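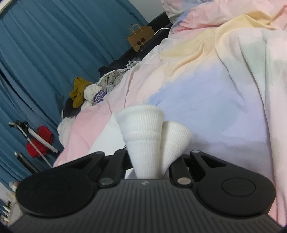 Brikano广告歌究竟是谁写的?

目前没有定论。通行的说法把词曲都归于Wevine广告公司的创办人,但现存材料只能证明该公司制作并投放了这首歌,署名一栏在所有已知版本中都是空白。

更新:五月 撰稿:Mirjana Milošević

Brikano广告歌,又称“四句歌”,是肥皂品牌Brikano使用过的一首电台广告歌曲,由Wevine广告公司制作,先在Sisummont地方电台播出,后改编为影院贴片广告。歌曲全长不到半分钟,歌词四句,品牌名出现三次。广告业的回忆文章常称之为“当地第一首广告歌”,这一称号缺乏依据,详见下文。

背景

Brikano原是Sisummont一家小厂的产品,早期只在报纸分类栏登文字广告,内容限于价格和售卖地点。厂方后来委托Wevine代理宣传,双方签约的经过有两种版本。Wevine自印的纪念册说,厂主在电台走廊里听创办人哼了一遍旋律,当场拍板。厂方留下的往来信件则显示,双方为代理费来回商议了数月,信中谈的多是版面折扣,歌曲只在末尾提到一句,措辞是“可以试试”。纪念册的版本流传较广,多半是因为它更适合在宴会上讲。

制作与播出

录音由一名女声和一架手风琴完成,歌手姓名不详。曾有三位歌手的家属先后表示演唱者是自己的亲属,均未出示合同或付款凭据。

纪念册称这首歌在第一年播出1011次。这个数字被后来的文章反复引用,有时还被误写成“每月”。电台播出登记簿保存下来的部分只记有245次,登记簿缺页不少,实际次数应当高于此数,但高出多少无从推算。1011这样精确的数字从何而来,纪念册没有交代。

影院版长度略有增加,画面为一名主妇在院中晾晒衣物。原始胶片下落不明,今天网上流传的片段配有彩色片头,与当时的制作条件不符,很可能是后人重制。

销量之争

广告史读物谈到Brikano,几乎都会写“歌曲播出后销量翻倍”。这一说法最早见于行业刊物《Stan》的一篇人物专访,受访者正是Wevine的创办人。文中没有列出销量数字,也没有说明比较的是哪两个时期。

厂方账目提供的图景要平淡得多。播出前一年,月均出货约800箱;播出后一年为952箱。增幅确实存在,离翻倍却很远。同一时期厂方还下调了零售价,并新增了两条送货线路,把全部增长记在歌曲名下,需要比现有材料更强的证据。

也有论者主张广告歌的作用在于品牌记忆,不应以短期出货衡量。这种看法本身说得通,只是当年没有做过任何听众调查,所谓“家家户户都会唱”完全出自事后的回忆,而回忆者大多在广告业任职。
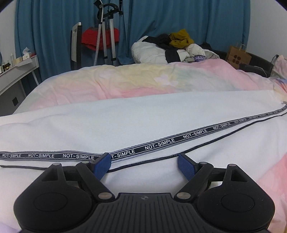 Dušan Georgiev在本条目的讨论页上对此提出异议:账目只记出厂,不记零售,箱子的大小中途也换过,单凭箱数断定销量没有翻倍,同样草率;况且他小时候确实会唱,邻居家的孩子也会,难道这些都不算数?

这一意见有一半可以接受。换箱一事在信件中有旁证,新箱装多少块肥皂却没有记载,因此上述增幅只能看作粗略参考。至于儿时记忆,可以说明歌曲有人听、有人记得,不能说明有多少人因此去买肥皂。

“第一首”之说

“当地第一首广告歌”的称号同样出自《Stan》的那篇专访。然而登记簿中,早于Brikano的页面上已有一家糖果铺和一家鞋店的条目,备注栏写着“带唱”。这两首歌没有录音存世,不排除只是播音员即兴念唱的可能,但在查清之前,使用“第一”二字并不妥当。较稳妥的表述是“现存录音中较早的一首”。

旋律的来源也有疑问。前两句与一首在集市上传唱的民间小调十分接近,差别主要在节拍。Wevine从未承认借用,也从未就此登记版权。有人据此认为公司心里有数,这属于推测,本条目不予采纳。

停播

歌曲停播的时间不详。纪念册解释为“功成身退”,厂方信件则提到电台涨价后预算不足,要求改回报纸广告。停播后Brikano沿用歌词第一句作为包装上的标语,直到品牌转让。新东家曾录制一版管弦乐伴奏的重唱,听众反应未见记录。

评价

在广告史写作中,Brikano广告歌常被当作小预算取得大成功的案例。细看各家引文,源头不外乎纪念册和专访两份材料,二者都由Wevine一方提供。后来的作者互相转引,脚注越来越长,新证据却没有增加。歌曲本身上口、简短,品牌名交代得清楚,这些优点听录音即可判断,用不着翻倍的销量来担保。

歌词定本也尚有分歧,主要在第三句:一种抄本作“洗得白”,另一种作“洗得快”。现存录音在该处有杂音,两种听法都有人坚持。

分类:广告史 | 电台广告 | 广告歌曲 | 待补充来源的条目

联系编辑部 | 版权说明 | 返回顶部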